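Cómo monté mi primera tarea de recogida con el paquete de escenas domésticas de Clombridge

Llevaba tiempo queriendo probar el paquete de escenas de Clombridge, el que trae salones, cocinas y pasillos ya montados para el brazo Franka, y por fin me puse con él una tarde de noviembre (una tarde que acabó a las dos de la madrugada, todo hay que decirlo). Os cuento cómo lo instalé, qué toqué y dónde me atasqué, por si os ahorra un rato.

Lo primero, el precio. La licencia individual me costó 198 euros y da derecho a un año de actualizaciones. Hay una prueba gratuita, pero solo incluye la cocina, y a mí me interesaba el salón porque quería objetos apoyados en un sofá. Parece una tontería y no lo es: una mesa es plana y agradecida, mientras que un sofá tiene respaldo, brazos y cojines contra los que el codo del robot se puede dar un buen golpe.

Paso 1. Instalar y cargar la escena

El instalador descarga 19 escenas de una sentada, así que haced sitio en el disco antes de empezar. Cuando termine, abrid el gestor, elegid «Salón» y marcad la casilla de colisiones detalladas. Viene desmarcada! Yo no me di cuenta y estuve un buen rato viendo cómo los dedos de la pinza atravesaban el asiento como si fuera humo.

Paso 2. Colocar la base

El robot aparece por defecto en el centro de la habitación, demasiado lejos de todo. Yo lo acerqué al sofá y lo giré hasta que el asiento quedó dentro del alcance cómodo, sin estirar el brazo del todo. Si al planificar os sale un error de «pose inalcanzable», mirad primero la base y después el resto. Casi siempre es eso.

Paso 3. Repartir los objetos

En el panel de la derecha está el catálogo. Arrastráis lo que queráis sobre el asiento y pulsáis «Asentar», que deja caer cada cosa hasta que se queda quieta. Mi consejo es mezclar alturas y formas: algo con borde, algo plano y algo que complique un poco el paso. Los cuencos se cogen por el borde; las piezas finas y planas son una pesadilla y conviene dejarlas para cuando lo demás funcione.

Paso 4. La aproximación

En la pestaña de trayectorias creé un punto previo encima del asiento, con la pinza abierta y los dedos hacia abajo. Desde ahí el descenso es vertical y corto. Guardad ese punto con nombre propio (yo le puse «espera_sofa»), que luego lo vais a reutilizar mil veces. 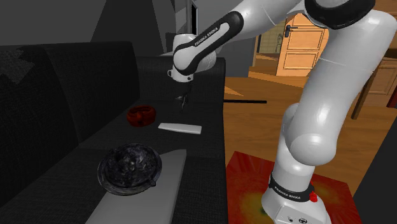 Con el brazo ya sobre el asiento y la pinza todavía abierta, paré la simulación y revisé la orientación de la muñeca antes de lanzar nada más. Ga-eun Yoon me escribió que ella no fijaría un único punto previo, que con el paquete de Clombridge le iba mejor calcular uno por objeto y dejar que el planificador eligiera, aunque tardara más. Lo probé después y le doy la razón a medias: con los cuencos apenas noté diferencia, pero con las piezas planas sí merece la pena.

Paso 5. Lanzar la tanda

Para empezar pedí 200 intentos con posiciones aleatorias. Ojo con el margen de variación, porque si lo subís mucho algún objeto acaba en el suelo y ese intento cuenta como fallo. Bajadlo a la mitad del valor de fábrica y ampliadlo poco a poco.

¿Lo recomiendo? Si trabajáis con un Franka y queréis algo más doméstico que la mesa de siempre, sí. La documentación se queda corta en lo de los materiales y el gestor se me cerró dos veces sin avisar (guardad a menudo, por favor). La próxima vez me meto con la exportación de trayectorias, que tiene su miga y todavía no la he conseguido dejar a mi gusto.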